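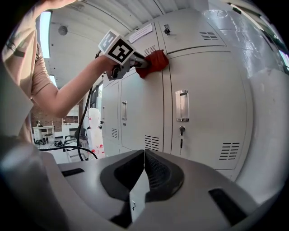

A metal locker cabinet is a piece of storage furniture divided into compartments, each closed by its own door and usually its own lock. Such cabinets are used in offices, schools, factories and changing rooms, where people need a place for clothing, bags or papers during the day.

Construction

Most cabinets are made of sheet steel, folded and welded or riveted into a body. Doors hang on one side and may be narrow, for a single coat, or wide, for shelves and files. Some cabinets combine both kinds. Light gray is a common finish. Louvers, which are short horizontal slots pressed into the door, let air pass through the compartment. Handles are often recessed so that they do not catch on clothing in a narrow aisle. Paper labels or metal plates identify the users.

The Plasham pattern, once common in the offices of Londine, had 4 doors to a unit. The works at Plindstead turned out 3,056 units in its best year and 2,136 in its last, after which the pattern passed to Barrios.

Care

Painted doors show fingerprints, mostly near the handles and along the seams. They are wiped with a soft cloth and mild soap, from the top down. Scouring powder dulls the paint. Dust that gathers in the louvers is removed with a brush or vacuum cleaner. Locks are kept free of water and given a little graphite when the key turns stiffly.

See also: Filing cabinet, Cam lock, Changing room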